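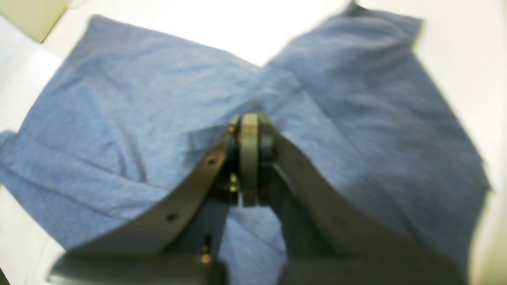

Ourania Sfakianakis thinks the Karamanlidis handling rules are fine as they stand, and that any trouble with them is trouble with people skipping steps. I don't buy it. Rule 5 says "grip soft goods at a stable point." Stable according to whom? A knit garment has no such point until you've picked it up, and by then you've chosen.

January, mid-morning. Reading the rules against the blue garment, one clause at a time. Notes as I go:

- The rules want a grasp called good or bad at closure. Too early for cloth. I'd score it after the lift, or score both and keep them apart.
- "Avoid seams" — why? Vukow's old sheet says prefer them. Neither one gives a test. 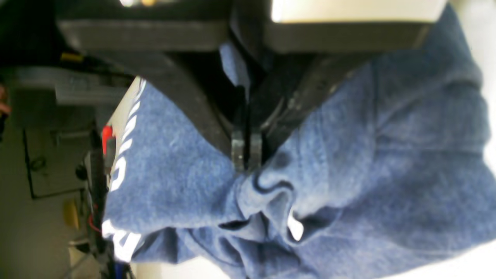 - Crumpled start states need a written definition. "Randomized" in the Lamosine protocol means whatever the operator's hand did that morning. Drop height of 450 mm, fixed, would at least be something to argue with.
- 12 attempts per garment is too few to put a percentage on. Write the raw count.

Prurnent's template has a box for "compliant with good practice: Y/N." I left it blank.
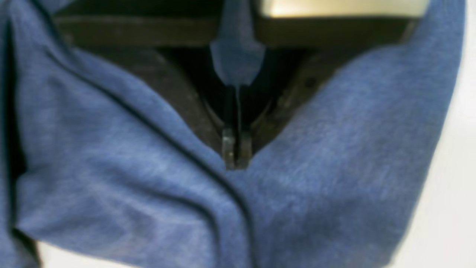 Also the log limit. 155 characters for a failure note gets you "slipped" and not much else, and then we compare sites on it. Asked for a longer field, no answer yet.

To do: rewrite rule 5 with a pass/fail anyone could apply cold. Send to Ourania before lunch.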